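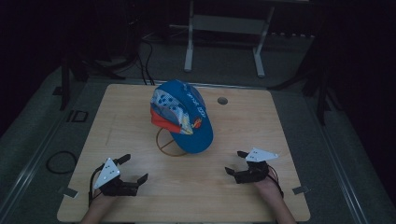

Both grippers open, cap on its stand, ready to go.

I've been wanting to write this one up since December, when Eilidh Urquhart first let me have a go at the Limura setup and I came home talking so fast my family asked me to start over. I've now done a full day of it, my wrists are tired, and I want to do it again tomorrow.

The idea is simple enough. You hold a gripper in each hand and do an ordinary chore with them, and everything gets recorded: how your hands move, when the jaws open and close, what the little camera on each gripper sees. Do that enough times and there's something for a robot to learn from. No joystick, no typing in positions. You just do the job, only with two fingers per hand and no sense of touch to speak of.

My job was the kids' clothing batch. Caps and shoes, on and off a wire display stand. I figured a cap would be the easy part. Ha! A cap is floppy in one place and stiff in another, and if you grab the crown it folds in on you. Grab the brim and the whole thing swings around. By my eleventh try I had worked out that I should pinch the brim with the right and use the left only to steady the crown, and after that it went so much better.

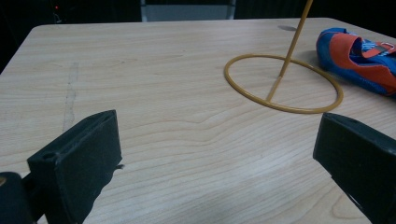
View from one of the grippers, with the stand and a shoe over to the right.

I love looking through the clips from the gripper cameras. You think you know where your hands are, and then you watch it back and the table is so much bigger than you remember. Mostly you see the two jaws and a lot of wood grain. Eilidh says to watch for the moment the thing you want goes out of view, and to slow down when it does, and I caught myself rushing that part over and over.

Shoes were more fun than caps. They hold their shape, and if one is lying on its side you get to decide whether to tip it up first or take it as it is. I did some both ways. Eilidh likes a mix – she would much sooner have 200 slightly different tries than the same one over and over. Our total in the log stands at 1,474, counting everyone who worked on the Uswood and Norholm batches before me, and mine are in there now too!

Three things I'd tell anyone starting out. Open the jaws wider than you think you need. Keep your elbows loose. And when you fumble, finish the move calmly and mark it afterward, don't snatch.

Next up is the Breathnach batch, with socks. I have been practicing at home with salad tongs – it helps a little.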